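Preparing the simulator demo for the open day

Visitors at Meddale will try the tap task at desk 12, so please set it up before the doors open.

Step 1. Load the sink room

Start the simulator and choose the grey pedestal sink with the black tap. Turn the view until both handles can be seen.

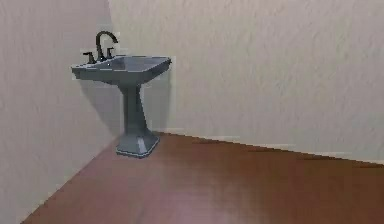 Step 2. Add the arm

Place the arm on the open floor to the right. Let each visitor drive it for 90 seconds, then press Reset.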